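Blog > Household Matters > Water

Drinking Water at Home: A Review of Present Arrangements

It is the practice of this blog to set down, from time to time, how a particular part of the household is managed, and to record any changes made. The present entry concerns drinking water. It replaces the entry of last July, parts of which no longer apply.

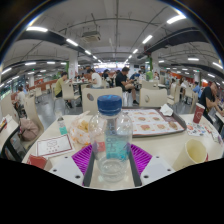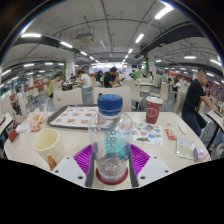
Bottled water on a cream-coloured table.

Background

The flat is on the second floor of the Bittencourt building, where the water supply is sound but very hard. Kettles fur up within a fortnight. Tea acquires a film, and the taste of chlorine is noticeable in the mornings and almost absent by evening. None of this is a matter of health, and the supplier has always answered letters promptly. It is a matter of preference, and over several years that preference had led this household to buy a great deal of water in bottles.

The habit was reviewed in spring. It was found that 18 bottles were being carried up the stairs in an ordinary week, and rather more when guests were staying. The lift at Bittencourt is small and is often out of service. The recycling store on the ground floor was also filling before collection, and a notice to residents had been posted to that effect.

The filter jug

The first measure adopted was a filter jug, the Prendora, bought in the larger size. It performs adequately. The water tastes softer, and the kettle now needs descaling every two months. The cartridge is meant to be changed monthly, and the dial on the lid which is supposed to give a reminder has never worked. A pencil mark on the kitchen calendar has been used in its place.

Two reservations should be noted. The jug takes up most of the refrigerator door, so that milk has had to be moved to the shelf above. It is also slow: a full jug takes around 10 minutes to pass through, and anyone who pours too soon will find the lid coming off and unfiltered water running into the glass. Visitors have been advised accordingly.

The under-sink unit

Consideration was then given to a fixed unit beneath the sink. A quotation was obtained from Gridar, whose fitter attended at the time arranged and measured the cupboard with care. The cupboard is 13 centimetres too narrow for the standard model once the waste pipe is allowed for. A slimmer model exists, but it would need a second tap, and the worktop is stone and belongs to the landlord. Permission to drill was requested in writing and was declined, courteously, in writing. The matter is closed for the length of the present lease.

Bottles still in use

Bottled water has been reduced but not given up. It is kept for the following purposes:

- long train journeys
- days on which the supply is shut off for works
- visitors who ask for it
- the plant on the landing, which dislikes hard water and has been indulged

These are bought from Wundar, the grocer on the corner, singly or in small packs. The delivery order has been cancelled. Wundar stocks several kinds, and prices differ more than the contents appear to justify. Claims printed on labels about minerals and acidity have been read with interest in this household, though no member of it has been able to tell one brand from another with eyes closed – the test was carried out twice, after supper, with the same result.

Storage

Unopened bottles are kept in the hall cupboard, away from the boiler and away from cleaning products. Opened bottles go into the refrigerator and are finished within two days. Any that are left after that are used for the plant.

Matters outstanding

The price of cartridges has risen since the jug was bought, and a compatible make is being tried. A further note will be added when the present packet is used up. The kettle itself is also due for replacement – the hinge has gone – and will be dealt with under a separate heading.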